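Drotham Home Blood Pressure Monitor: Four Months In

I've been wanting to write about this monitor since June, when it moved into the kitchen drawer next to the takeout menus and more or less took over my mornings. My doctor asked me to keep a log at home after a couple of high readings at her office, and I put it off for weeks because I assumed it would be fiddly. It isn't! I'm a convert, and I'm going to go on about it for a while.

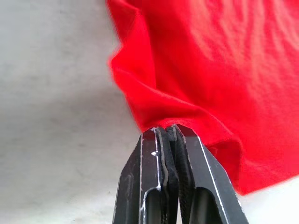
Shiuli Sarkar

What comes in the box: the monitor itself (a bit bigger than a paperback), one cuff in the standard adult size, four AA batteries, a zip pouch and a booklet. The booklet is short and written in plain English, with the arm position drawn properly so you can copy it. A wall adapter is sold separately. I'd buy it, but more on that further down.

Setup took me less than ten minutes, and most of that was the clock. You hold down the side button until the year blinks, then work your way along. Please do set the clock. The monitor sorts your readings into morning and evening by itself, and if the time is wrong the averages mean nothing.

The cuff

This is where the Drotham wins me over completely. I had a Binex before, an older one, and the cuff on that was a stiff tube that never sat flat and always wanted to slide down to my elbow. The Drotham cuff is soft, it has a metal ring so you can tighten it with one hand, and there's a printed line that tells you whether your arm is in range. I put it on alone every day and it takes seconds.

Do measure your upper arm before you order. My husband needs the large cuff, and we didn't know that until we'd spent a week wondering why his numbers were so much higher than they were at the clinic. A cuff that's too small can give you a reading that's too high. The large one is an extra purchase, and I think they should let you choose at checkout.

Bare arm is best, by the way. I was pushing my sleeve up at first, and if it's a tight sleeve it bunches above the cuff and squeezes you. Now I slip my arm out altogether or wear something loose to breakfast.

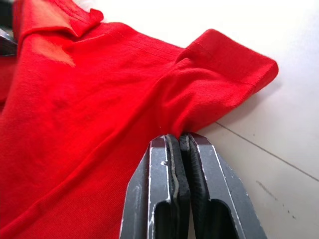
Taking a reading

You sit down, feet flat, back supported, arm on the table with the cuff at about heart height, and you rest quietly for five minutes. Then you press the big blue button. It inflates gently (the Binex used to clamp down so hard that I'd tense up waiting for it) and the whole thing is over in under a minute.

There's a setting that takes three readings in a row with a minute between them and shows you the average. I love this feature. My first reading is nearly always the highest, and seeing the other two come down is a lovely calm way to start the day. It does ask you to sit still and not talk, which in my house means getting up before everybody else.

The display is huge, with dark numbers on a pale background, and I can read it without my glasses. The backlight stays on for long enough to copy everything into a notebook.

Memory and the app

It stores 600 readings, split between two users, with a slider on the front to switch from one to the other. We have mixed ourselves up a couple of times. A different color light for each person would fix that.

The app is called Filari and it's free. It draws a simple chart and makes a one-page summary that you can print or email. I took 31 days of it to my last appointment and my doctor went through the page line by line with me, which was so much more useful than me saying "I think it's been fine." She also checked the monitor against the one in her office while I was there. The two were close enough that she was happy for me to carry on with it. Ask if yours will do the same, it's a quick thing.

Pairing was smooth on my phone. My friend Kavinda Ekanayake has the same monitor and had to delete the app and start over before his phone would find it, so be ready for that. You don't need the app at all if you'd sooner write things down.

Things I'd change

The batteries. I got roughly 7 weeks out of the first set, using it twice a day on the triple setting. That's why I bought the adapter.

The beep. It's loud, it happens at the start and at the end, and the switch to turn it off is buried in the same menu as the clock.

The pouch is too small once you add the large cuff. I use an old toiletry bag.

Would I buy it again?

Yes, in a heartbeat (sorry). I looked at the Condori too, and it's slimmer and very pretty, but it only takes single readings and the screen is tiny. If you travel a lot you might lean that way. For a kitchen table and a daily habit I'd pick the Drotham every time.

One last practical note. A home monitor is for keeping track, so don't change your medicine because of what it says one morning. Write the number down, take it again later, and call your doctor's office if it stays high. If you get a very high reading along with chest pain, trouble breathing, weakness or trouble speaking, call 911.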